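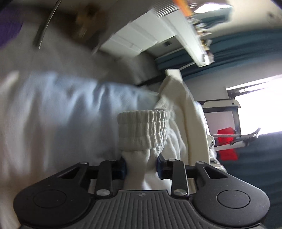
Shared Laundry Room & Building Matters – residents' meeting, 6th June

Present: Ravindran Sastry (chair), Indira Menon, Roel Van Dijk, Shabnam Bangash, Nithin Panicker (notes), plus people from the second and third floors who came and went. Sign-in sheet went round, didn't come back. If you were there and want your name on the record email me.

Started late, door code not working again. See item 5.

1. Last minutes
Agreed. One correction from Indira – she did not "volunteer" to repaint the drying room, she asked when it would be repainted. Fixed.

2. Washers
Washer 2 still throwing the drain error. Prutix came out twice, cleaned the filter both times, error back within days. Roel thinks it's the pump and has said so since December. Prutix quote for new pump is $464 with labor. Shabnam asked if that's on top of the two visits or instead of. Ravindran doesn't know, will ask.
Long discussion on whether to repair or replace. Machine is 11 years old. Ravindran for repair, Roel for replace, Indira wants a second quote before anybody votes on anything. Sivero suggested, they do the building across the street and people there seem ok with them.
Agreed: get Sivero quote. No more paid Prutix visits until then.
Washer 2 to have a proper sign on it. Current sign is a napkin.

3. Dryers
Dryer 1 fine. Dryer 3 takes two cycles for towels. Vent hose behind it is kinked, Roel pulled it out and straightened it but it slides back. Needs a longer hose or the machine moved out a few inches. Roel to try moving it first, needs a second person. Shabnam offered.
Lint – screens are not being emptied. Said every meeting. Third floor asked for a trash can right next to the dryers instead of by the door. Agreed, cheap, Indira will pick one up.
Somebody put a bath mat with rubber backing through dryer 1 and it came out in crumbs. Please don't.

4. Booking sheet
Longest item of the night. Paper sheet is a mess, names crossed out, slots of four hours. Nithin showed the Varma booking page, free for a building our size, works on phones. 44 units so we're under the limit.
For: can see from upstairs if a slot is open. Stops the crossing out.
Against: not everyone has a smartphone or wants one more login. Mrs. on the ground floor (sorry didn't get name) said she will not be using it and that's that.
Shabnam suggested both, with someone copying paper to Varma. Ravindran asked who. Silence.
In the end: trial of Varma for evenings and weekends only, paper stays for daytime. Look at it again in the fall. Slots max two hours. If you're more than 15 minutes late the slot is open to whoever is standing there. Indira wanted 20. Vote was 7 for 15 minutes, so 15.

5. Door code
Keypad sticks on the bottom row. Ferkik replaced the battery, no change. Ravindran has a physical key and so does Roel, call either one if stuck but not late please. Ferkik coming back to look at the keypad itself, under warranty so no charge. New code goes out by note under doors, not by email this time.

6. Things left behind
Shelf is full again. Single socks, pillowcases, a very nice gray sweater that has been there since winter. Agreed: everything left on the shelf at the end of each month goes to the donation bin on the corner. One warning note first. Shabnam writing the note.
Third floor raised people taking wet laundry out of the washer and putting it on the floor. Not ok. Use the basket on top of the machine. If basket is missing – it was missing last week – knock on somebody's door or wait.
Discussion of labeling baskets went nowhere.

7. Money
Coin box brought in less than last quarter, expected with washer 2 down. Roel has the figures, will send them, didnt have them with him. Price per wash stays as is until we know about the pump. Indira against raising it at all, wants that noted. Noted.
Detergent: the shared bottle idea is dropped. Went in nine days last time.

8. Drying room
Paint peeling above the window. Needs the damp looked at before painting or we'll be doing it twice. Ravindran to ask the managment company, again. Window should be left open a crack when racks are full. Two of the lines sag, Roel has new cord.

9. Any other business
– Bikes in the hallway outside the laundry room. Can't get a full cart past. Please use the rack out back.
– Light timer too short, goes off while folding. Nithin to find out if it can be set longer.
– Cat hair in washer 1. No names. Shake blankets outside first.
– Request for a folding table. Shabnam may have one she's not using, will measure.

Actions
Ravindran – ask Prutix about the visits, chase management re damp, new code notes
Roel – Sivero quote, dryer 3, coin box figures, cord
Indira – trash can
Shabnam – shelf note, help with dryer 3, table
Nithin – Varma set up, washer 2 sign, light timer

Next meeting when the Sivero quote is in. Same room, unless the door is still stuck, then Indira's.

Recent items
Minutes – winter meeting
Laundry room rules (updated)
Bike rack: how to get a tag
Recycling pickup changes
Who to call about the boiler
Drying room – notice to residents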